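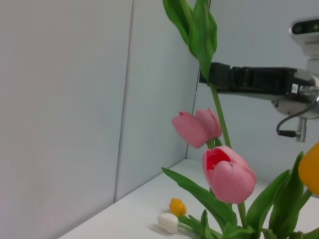 Stullance, No. 18

Consolacion Padilla: "A dictionary is a kind of family house"

Jul 18, 2018
By I. Orsag

Consolacion Padilla receives me in the kitchen, where she writes. She has a proper study at the end of the corridor, but it is full of boxes from her years as a proofreader at the publishing house Marquez, and she says that in the winter it is too cold to think there. She puts coffee on the table, moves a pile of corrected pages to a chair, and asks me first what I am reading. I think it was a small exam.

Her new novel, Torkik, was published in January by Jelleo, the press that also brought out her two collections of stories. It is named after a village which exists on no map. Its inhabitants have lost their language in the course of three generations, and a retired schoolteacher tries to write down what is left. "I did not want to write a sad book," says Padilla. "Everybody who hears the subject makes a sad face to me. But the teacher is a vain man, he is jealous, he invents words when he cannot find the real ones. I had a lot of fun with him."

The teacher's dictionary stops at 2893 entries. I ask her why exactly this number, and she laughs. It was the number on the last card in the box of her grandfather, who collected the words of fishermen and never showed them to anyone outside the home. "He numbered every card, also the ones he later crossed out. As a child I was allowed to read them if my hands were clean. I used perhaps 200 of them in the novel. The rest I left in peace."

The first version of the book was much longer. It had a second narrator, the niece of the teacher, who comes from the city to sell his house. Padilla worked on her chapters for four years and then took them out in one week. "She was intelligent and she was right in everything, and the reader did not need her. My editor was too polite to say it. She only asked me, very carefully, if the niece could maybe arrive later. So I understood." A few sentences of the niece survived and are now spoken by the postman, who in my opinion is the best figure in the book.

She was forty-six when her first stories were printed. Before that she had spent 18 years correcting the books of others, a time about which she speaks without bitterness. "You learn where a sentence gets tired. You also learn that famous writers cannot spell, and this gives courage." Her first collection had a print run of 1000 copies, and for a long while most of them stayed in the warehouse. Then a radio station read one of the stories on a Sunday-type program, as she calls it, late in the morning when people are cooking, and the bookshops began to telephone.
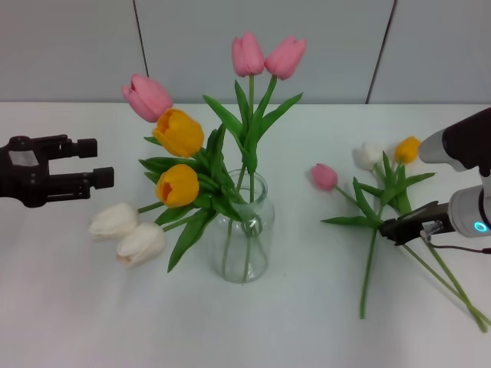

She does not like to be called a late beginner. "I began at nine years old, like everybody. I finished late – this is another thing." What she wrote in her twenties she has kept, but she does not reread it. There is a verse play among it, and when I ask for the title she shakes her head and offers me more coffee.

We speak for some time about translation. Torkik will come out in German and in Portuguese, and both translators have written to her with the same question: what to do with the words which the teacher makes up. Should they sound real or false? "I answered that they must sound real on Monday morning and false in the evening," she says. "The German translator thanked me. The Portuguese one wrote back that this was not an answer." In the end the two of them talked it over without her and found a solution that she prefers to her own. Some of the false words have now a false grammar also, with plurals that change from chapter to chapter.

Of the younger writers she reads mostly the poets. Novels disturb her when she is working, she picks up the rhythm of the other person and needs days to get rid of it. For this reason she has read nearly no fiction since the spring, which means that a new book is on its way. She confirms it with some hesitation. It will be short, it takes place in a single night on a ferry, and there is no dictionary in it. "And no old men," she adds. "I have promised this to my daughter."

Before I go she wants to show me the box of her grandfather. It is smaller than I had imagined. She takes out a card, reads it with her lips moving, and puts it back in its place – a word, she explains, for the rope that one keeps although it is too short for everything.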